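Home Explore Notifications Messages Profile

Senad Kelmendi
Monday, December 30, 2024

Cleaned out the garage over the holidays. The plan was one afternoon. We are now on day four and I've been sworn at by my own mother.

1/ Ermira's rule is that if you haven't used it since May, it goes. I haven't used the good neighbour's ladder since May either, and apparently that one goes back with an apology.

2/ Found 16 paint tins. Every one is a slightly different colour of beige. We have never had a beige room.

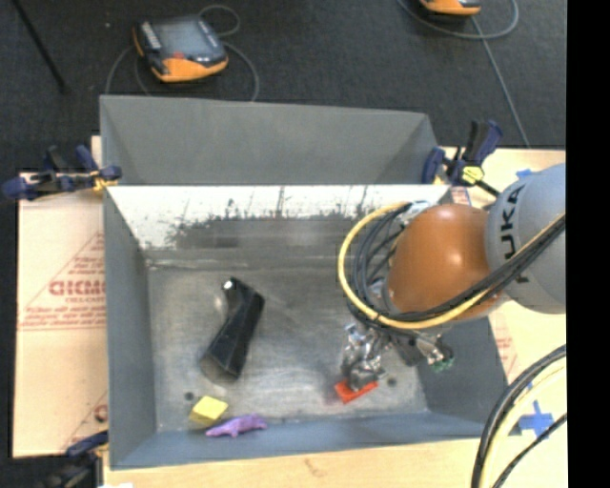 3/ The council tip charges by weight now -- $51 for a trailer of things I once paid real money for. The bloke at the gate looked at my exercise bike and said "hardly ridden". Thanks, mate.

4/ Kept: one box marked MISC. Inside it, a smaller box marked MISC 2. I've taped them both shut again.

5/ The car still doesn't fit. We measured it this arvo and it never would have. Ermira has gone for a walk.

319 likes Share 16 comments

Nermina Stan
What's in MISC 2 though

Valbona Grgić
I'll take the bike if it's not gone. Mine's holding up the washing.

Sigrun Strömberg
Is that my ladder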